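Fultow Mobile Devices User Group
Minutes of the regular meeting, April 27, 2025

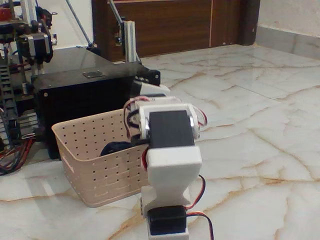 Two-servo arm with white 3D-printed brackets, beside a beige basket.

Present: Agnes Shearer (chair), Jin-sol Han, Annelore Ackermann, Zixuan Liang, Kvido Ďurica (minutes), and members as per the sign-in sheet.

The chair opened the meeting at 7:05 p.m. Minutes of the previous meeting were approved with one correction: the repair night ended at 9:30, not 8:30.

1. Wireless charging stands

Jin-sol Han reported on the Gruta charging stand the group bought in the winter. It charges a bare phone without trouble. With a thick case on, charging drops out when the phone is set down a little too low. Jin-sol tried it with her own phone and with the two loan phones and got the same result on all of them. A thin case made no difference.

Annelore Ackermann asked whether the stand gets warm. Jin-sol said it does after an hour or so, and the phone charges more slowly from then on. She has not measured it. Zixuan Liang offered to lend a power meter.

Agreed: Jin-sol to repeat the test with the meter and write it up for the website. The group will not buy a second stand until then.

2. End of updates for older phones

Zixuan Liang went through the list of members' phones that no longer get security updates. There are 16 on the list, down from last time. Most owners use them for calls and photos. Three use them for banking, and Zixuan has written to each of those members.

There was a discussion about whether the group should recommend installing other system software on the older phones. Kvido Ďurica said he has done it on his own phone and it works, but the fingerprint reader stopped and he has not been able to get it back. Annelore was against recommending it to anyone who is not prepared to lose their data. The chair suggested a page that lists the steps and the risks and leaves the choice to the member.

Agreed: Kvido to draft the page. Annelore to read it before it goes up.

3. Battery replacement night

Annelore Ackermann reported that 10 phones were booked in. All but one were finished on the night. The last one had a stripped screw and was taken home by Annelore, who got it out with a screw extractor. The owner has it back.

The adhesive strips from Ostell were too wide and had to be trimmed. Ostell has been told and will exchange the unopened packs. We are to send back the packs with the receipt, which Agnes has.

Members are reminded to back up their phones before they come in. Two people had to be sent to the back table to do this first and it held up the line.

Agreed: next battery night in October. Booking form to ask for the exact model number, since "the blue one" was entered twice.

4. Contacts and passes app

Mac an tSaoi, who make the membership pass app we use at the door, have announced a new version. Old passes will stop scanning when it comes out. No date has been given. Zixuan has asked whether members will need to add the pass again by hand or if it will be replaced on the phone. No answer yet.

Jin-sol asked that paper cards be kept for members who do not carry a smartphone to meetings. No objection.

Agreed: Zixuan to follow up and email members once there is a date.

5. Budget

The balance stands at $700 after the battery order. Agnes Shearer proposed setting aside part of it for a new label printer. Kvido asked to see prices first. Deferred to the next meeting.

6. Other business

The projector cable is missing again. Anyone who packed it by mistake is asked to return it.

Annelore asked for shorter talks. The last one, on data plans while traveling, ran 3 minutes short of the full evening and there was no time for questions. Speakers will be asked to stop at the half hour.

A member asked if the group could look at eSIM transfers between different makes of phone. Jin-sol will see if there is enough interest for a talk.

The meeting closed at 8:40 p.m.

Minutes taken by K. Ďurica. Corrections to the chair, please, before the next meeting.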